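Waninon gripper comparison enters its second stage

The Flindimik Centre has begun the second stage of its comparison of grippers for handling food and kitchen items. The work is led by Ximena Camacho and Sem Geerts and follows a first stage, completed in June, in which 153 trials were carried out with a single gripper.

Two grippers are now being compared on the same arm – the Waninon two-finger model and a softer design supplied by Ferero. Each will complete 200 trials, giving 400 in all. The controller settings are kept the same throughout. Small items such as the strawberry and the orange slice are set out on a white table with a colander and a toaster oven.
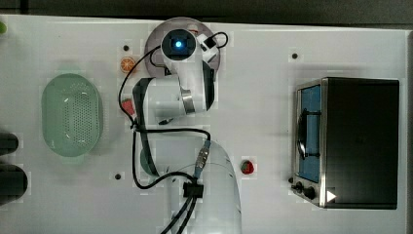 How will the two grippers be judged?
Each trial is scored on whether the item is picked up at the first attempt and put down in the correct place. Dropped items are recorded separately, and the time taken is noted but does not affect the score.

Guadalupe Escobedo is responsible for checking the records and will prepare the written report. Member organisations wishing to suggest further items for testing should write to Yareli Orozco at the Centre by 13 November 2018. Suggestions should give the size and weight of each item.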